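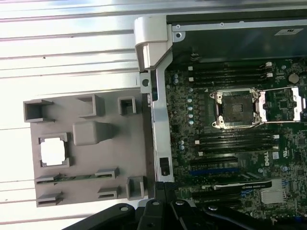
Gralell is a car rental broker based in Romunbridge. It was founded by Hugo Riviere and Yaqin Cai, who had both worked at the rental desk in Batmont. The company owns no cars — bookings are passed to local suppliers, and payment is taken at pick-up or online.

Gralell lists 252 pick-up points in 4 countries. Most are at airports and train stations. Drivers under 25 pay a daily surcharge set by the supplier. Ludivine Besnard became managing director in January, replacing Riviere.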